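Chapter 7
The Drawer Problem: How Fossils Get Found Twice

Most people picture a fossil being discovered by someone on a windy hillside with a hammer. A good many are discovered by someone indoors, looking for something else. The bone was dug up long before, given a label by a tired person, and put away. Paleontologists call the years in between "storage." Students may prefer "lost."
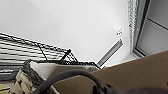 7.1 What a Label Can and Cannot Tell You

Consider the Ollidska jaw, item 878 in a collection of 4,000. Its label read "fish?" and the question mark did most of the work. Hilde Boersma opened the drawer one October hoping to find a shark spine and found a reptile with nine teeth instead. She wrote "not fish" on the card and went to lunch.

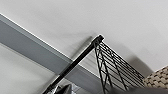
Figure 7.1 Ceiling, gray beam and black shelving pole.

Her case rested on the tooth sockets. Reptile teeth may sit in deep sockets, in shallow ones, or along the side of the jaw, and the arrangement helps narrow down the family. Gladys Henao later disagreed about the family, at length, in two papers and a footnote.
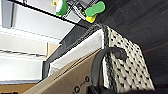 Figure 7.2 Woven basket with diamond pattern and dark handle.

Before reading on, write down what you would want to know about a jaw whose finder left only the word "quarry." Keep your list. Section 7.2 will take most of it away from you.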